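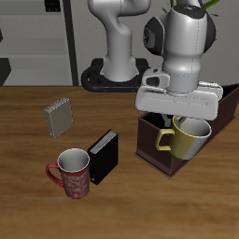 Yellow mug over the box, gripper still closed. Render from our planner test set.

Home Threads Notes About

Arvo Sjöberg
2024-11-21

1/ A thread on the release check in Korletey, our pick-and-place planner. It took most of November and the change is a small one. Posting the details in case someone else is using a height threshold to decide when to open the fingers.

2/ Setup: tabletop, two arms, mugs and books, one open box. Task is "put the mug in the box". Everything runs in simulation through Wasier, which steps the physics and hands the planner a depth image and joint states. No ground-truth poses at plan time.

3/ The old check was one line. If the lowest point of the held object is below the rim of the box, open the gripper. It works well for a box that sits square to the arm base.

4/ Turn the box diagonally and it gets worse. We were storing the box as an axis-aligned bounding volume, so the corners of that volume cover a fair bit of plain tabletop. The planner would happily call a mug "inside" when it was over the table next to a wall.

5/ First attempt: fit an oriented box to the depth points. Better, but the fit is poor when the far end of the box is out of view. The long side comes out too short and the centre shifts towards the camera. Then the drop target shifts with it.

6/ What we do now: fit the near corner and the two walls that meet there, and leave the far end open. The planner only needs to know it is clear of the walls it can see. Length is treated as unknown until a second view fills it in.

14 comments Share

7/ Handles are the other half of it. Our mug model was a cylinder with no handle. If the handle points at a wall during the descent, the cylinder clears and the mug doesn't. The held object is now a cylinder plus a slab, with the slab angle taken from the grasp.

8/ Numbers. 271 seeded layouts, same seeds before and after. The old check gave 26 bad releases, where bad means the mug ended on the rim or outside the box. The new one gives 9. I have looked at all 9 and they are all perception, with no planning faults among them.

9/ The perception ones share a cause. Dark walls and a dark floor give the corner fit very little edge to work with, and a held mug hides some of what is left. We freeze the box estimate before the descent starts, so an early mistake stays in.

10/ Un-freezing it is harder than it sounds. If the estimate updates during the descent the target moves, the controller chases it, and you get a slow wobble just above the rim. I tried a low-pass filter with a 100 ms time constant. The wobble went away and so did most of the benefit.

11/ Books that stand on end are kept as obstacles with extra margin. The solver treats them as fixed, which is wrong, as they fall over if you brush them. The margin covers for that. Ugly, but cheap.

12/ The second arm is parked for all of these runs. It is still in the collision model, and its links are checked on every plan. Coordinated motion is a separate branch and I am not ready to write about it.

13/ Tooling note: Makska, our replay viewer, can now step through a run and draw the fitted walls over the render. I found the bounding volume fault within an hour of having that. I had spent days on log files before it.

14/ The code is on the Laltimthorpe internal server for now. The corner fit may go out separately once I have taken the hard-coded camera height out of it — it is in more places than I would like.

15/ Next is the same set with two mugs going into one box. The release check will need to know about the first mug, and at present it forgets everything once the fingers open.

38 shares 14 comments

Last updated 2 hours ago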